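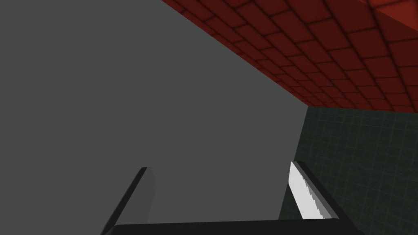 Two dark gripper fingers, computer render.

Week 7: writing a short profile of a performer

Right, last time we looked at how a comedian or YouTuber gets introduced on an events page, and I promised we'd pull one to bits. I've picked Nnamdi Nwachukwu because his blurb has been through so many hands (I've found four versions so far!). The first one spends 156 words on his school days before it mentions that he does stand-up. I like the bit with the bus, but a reader on their phone has gone by then.
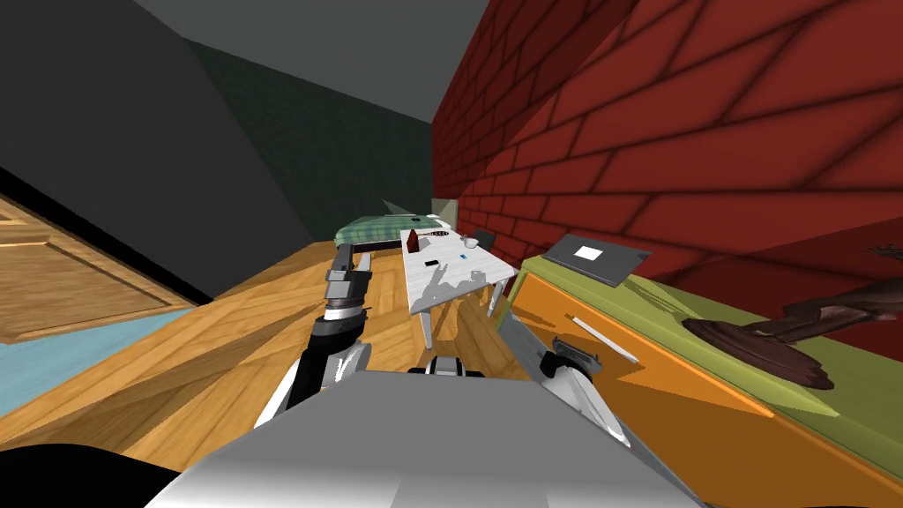
The second version, from the Filali festival programme, opens with his Jistier tour and the 2,490 tickets it sold, and I think that's much stronger – you know straight away what he does and that people turn up for it. Watch the word "inspirational" though. It's in there three times.

For next week, cut the long version down to 90 words and keep one quote. Bring a printed copy, please, and have a look at the Dostetti interview too if you get a minute. It's on page 224 of the reader.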